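Table Linen Care: Upstairs Dining Room
Gallery and working notes, Elow guest house
Compiled by Theda Lindemann

These notes cover the tablecloths used in the upstairs dining room at Elow: what each type is, how it is laid, and how it is washed, dried and stored. They replace the single sheet that used to hang inside the linen cupboard. Washing instructions apply to the Kuhlmann machine on the ground floor. Settings on the older machine differ and are listed on its lid.

Cloth types

Three grades are kept in stock. The everyday grade is a printed cloth, light in weight, used at breakfast and lunch. The second grade is a plain white cotton damask for evening use. The third is a heavy undercloth, never seen by guests, which goes beneath the damask to stop it sliding and to deaden the sound of plates. The printed cloths came from Ekent in two deliveries. The second delivery runs slightly stiffer than the first until it has been washed several times.

Laying

Wipe the table and let it dry fully. Place the folded cloth at the center and open it lengthwise first, then across. Set the drop at 8 inches on the long sides. The short sides take whatever remains, divided equally. Check the drop at the corners with the marked stick. On a patterned cloth, line up one band of the pattern with the table edge and work from that edge. Do not try to center the pattern by eye from a standing position at one end, as the cloth will finish crooked.

Smooth from the middle outward with the flat of the hand. Fold lines that will not lie down are steamed in place, with the nozzle held clear of the fabric. Chairs go in last. Pull each chair out by its back when seating guests, and check afterward that the seat has not carried the hem with it.

Stains

Treat on the same day. Coffee and tea: cold water from the reverse side, then liquid soap. Fat and gravy: dry starch for 11 minutes, brush off, then liquid soap. Candle wax: harden in the freezer, lift with a blunt edge, and press the remainder out between sheets of plain paper. Red wine on damask goes straight into cold water and is reported in the book. Rust marks are not treated in the house.

Chlorine bleach is not used on printed cloths at any strength. It was tried once on an older set and took the cream areas to yellow.

Washing and drying

Printed cloths are washed warm, spin set to 800. Damask is washed hot on the same spin. Load the drum no more than two-thirds full; an overfilled drum sets creases that the iron does not remove. Dry on the line when weather allows, with the fold over the line at the middle of the cloth. In the dryer, use low heat and take the cloth out slightly damp.

Iron damask damp, face down first, then face up. Printed cloths need ironing only along the hem and the center fold. The Skusico press is reserved for damask and napkins.

Dining room

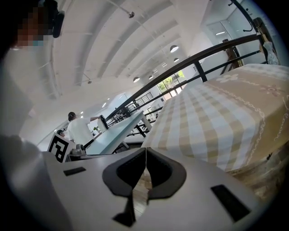

Printed cloth in beige and white check with broad bands, a cream floral motif and a scalloped border line. The side drapes over the table edge.

How often should a printed cloth be replaced?
At 100 washes, or earlier if the hem has frayed or the print has faded unevenly.

Storage

Fold printed cloths in quarters and then in thirds, pattern inward. Damask is rolled on a tube with the face outward, with acid-free paper between layers. Undercloths are folded once and hung over the wide rail in the cupboard. Do not stack printed cloths on top of damask.

Rotate stock by taking from the top of the pile and returning clean cloths to the bottom. The full check is done in June, when every piece is opened, held up to the light and measured across the center. Cloths that have shrunk more than an inch are moved to the small tables or cut down for tray covers.

Record keeping

Each cloth carries a stitched number on the reverse of one corner. Enter the number in the linen book at every wash, with any stain treatment noted beside it. The book is closed out on Friday evening by Ro-un Yeom. Missing numbers, torn hems and requests for new stock go on the last page.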